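Textile Care Notes: Washing Dark Knits in Hard Water

Members on the Griduvis supply have written in again about dark socks and light knitwear turning gray after a season of washing. Valentin Strebel reviewed the notes kept at the Prarkholm laundry room and recommends the following settings.

Hard water carries calcium and magnesium. Both react with soap and leave a fine deposit in the fiber. On white cotton the deposit is hard to see. On navy or black it shows as a pale cast, most often along ribbing and seams. Powder detergents make this worse if they do not dissolve fully at low temperature. Use a liquid detergent for dark loads and measure it against the hardness chart on the pack.

Turn knits inside out. Wash them at 35 degrees Celsius or below, with a spin speed no higher than 1000 rpm. Fill the drum to two thirds at most. An overfilled drum rinses poorly, and the residue is then fixed by drying. If the water in the last rinse is still cloudy, run a second rinse with no detergent.

For items that have already gone dull, soak in cool water with a small amount of citric acid for 10 minutes, then rinse well. Do not combine the acid with any product that contains chlorine bleach. Test a hidden area first. Wool blends should be soaked on their own and pressed flat in a towel, never wrung. 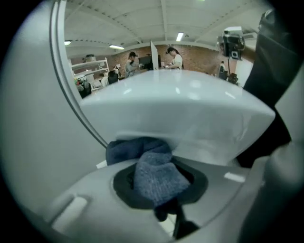
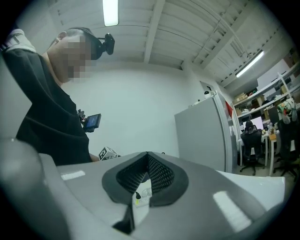
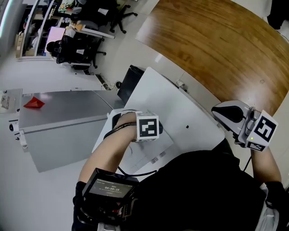 Drying matters as much as washing. Direct sun fades indigo and most black dyes, so hang dark items in shade with the inside facing out. Tumble drying is acceptable for cotton socks on the low setting. Elastic in the cuff breaks down with heat, and a sock that slides down is usually a sock that was dried too hot.

The machines in the Riis building were descaled in October. The filters there should be cleared after every 3 loads. Hardness test strips can be picked up at the Povano desk during normal hours. Write the reading on the sheet next to the machine, along with the machine number.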